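Mini fridge

A mini fridge, also called a compact refrigerator or countertop cooler, is a small cooling appliance for homes, offices, dormitories and hotel rooms. Most have a single door and a boxy cabinet that fits on a table, a shelf or the floor beside a desk.

Types

Compressor models work like a full-size refrigerator. Thermoelectric models pass current through a solid plate that draws heat out of the cabinet, and a fan carries it away. They are lighter and have fewer moving parts, but they cool only to a set amount below room temperature. The Sani line from Zolora is thermoelectric, while the Rundora is sold in both types – the compressor version costs more and holds a lower temperature.
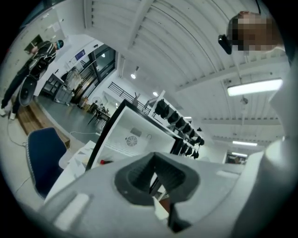
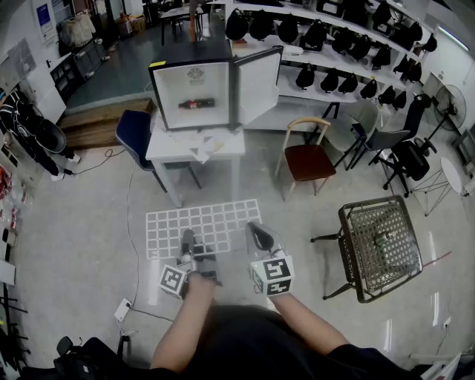
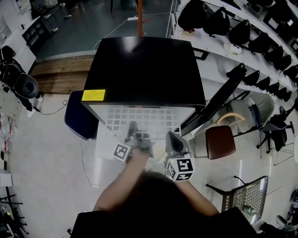
A compact fridge in a room with a light gray floor. In the second picture the door is open and a dark bottle lies inside.

Placement

The surface should be level and able to carry the weight of the appliance when full. Vents need free space, and loose paper or cloth should be kept away from them. The door needs room to swing fully open, which matters most where chairs stand close by. Cords are best run along a wall.

Use and cleaning

Drinks are the most common contents. Bottles too tall for the cabinet can be laid on their side if the cap seals well. Raw meat and milk should be kept only in models that hold a safe food temperature. The inside is wiped with warm water and baking soda, with the plug pulled first, and the door is left open until the walls are dry.

Small compressor models may need defrosting by hand. The Zorkeo manual advises doing this before the ice blocks the door seal.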